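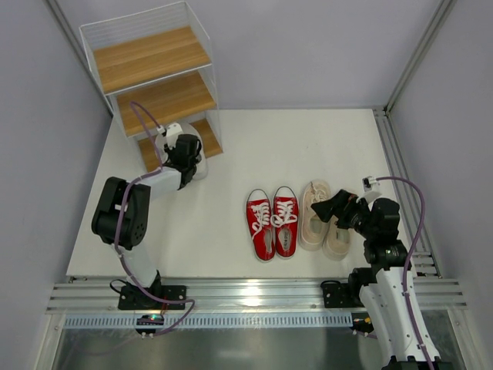

According to Vy Đào, a film is finished when the sound is finished, and not one day before. She repeats this several times during our talk, in the small room behind the Leone cinema where she edited most of her first feature, "Brulmont." The picture was locked last October. The sound took seven months more.

"People asked me all the time, when can we see it," she says. "I told them you can see it now, but you cannot hear it. They thought I was making a joke."

"Brulmont" is the story of two sisters who inherit a hotel in a mountain town and cannot agree if they should open it or sell it. Very little happens in the first half hour. The sisters clean rooms, they eat soup, they answer a telephone which has bad news in it. Then a guest arrives who says he paid for his room already, many years ago, and the film becomes something stranger. I will not tell more, but I can say that the last twenty minutes made me hold the arm of my seat.

Đào came to directing by a long road. She worked first as a subtitler, and she thinks this is where she learned to write dialogue.

"When you make subtitles you have no space," she explains. "An actor speaks for five seconds and you have maybe eight words. You find out which words the person needs. After ten years of this I could not write a long speech anymore. Even if I wanted! My producer asked for one big speech for the older sister, near the end. I tried for three weeks. In the film she says four words and closes the door."

The producer is Osvaldo Parisi, whose company Hanura paid for the development and then for half of the shooting. He joined us later, with coffee for everybody, and he remembers the matter of the speech a little differently.

"I asked for a speech, yes, but I asked also for two other things and I got those," he says. "I wanted the hotel to be a real hotel and I wanted the shoot to finish before the snow. The snow came anyway. We kept it in."

The first version of the film was 145 minutes long. The version that goes to cinemas is 115, and the half hour between them was the reason of the only serious quarrel they had. Parisi believed that the story of the neighbor, a man who sells firewood, was the heart of the film. Đào cut him almost completely. He is now seen twice, from a window, and he never speaks.

"The actor was very good and I had to call him," she says. "I waited two days to make this call. He said he understood, but I heard that he did not. I would do it again, but I don't like to think about it."

I ask her if there will be a longer version someday, on disc maybe. She shakes her head before I finish the question.

"No. The long one was a draft. You don't publish your drafts."

The money was never comfortable. When one of the partners left in the middle of preparation, the production went to the public and asked for small contributions. In the end 3533 people gave something, and all their names are in the credits, which run for a very long time over a single shot of the hotel stairs. Đào insisted that the names move slowly enough to be read.

"My aunt found her name and she took a photo of the screen," she says. "In the cinema, with the flash. I was sitting next to her."

The first public showing was at the Guvis festival, in a hall with 700 seats. Đào did not watch. She stood in the corridor and listened through the door, and she says she could follow the whole film from the coughing.

"There is a place where the younger sister finds the key. If they cough there, I failed. They didn't cough. Then I went to eat something."

Critics have been kind in general, with some exceptions. One review complained that the film is cold, and this word seems to stay with her.

"Cold to look at, fine, it was winter. But I think the sisters love each other very much. They only don't say it in front of the audience." She thinks for a moment. "Maybe I should have let them say it once."

About the next project she gives few details. There is a script, it is a comedy, and it takes place in one night on a ferry. Parisi has read it and wants it to be shorter. She has already started to look for a composer, earlier than last time, and she would like to record the engine of a real ferry before they build anything.

"Brulmont" opens at the Leone on 12 May 2025, with Đào present after the evening showing to answer questions.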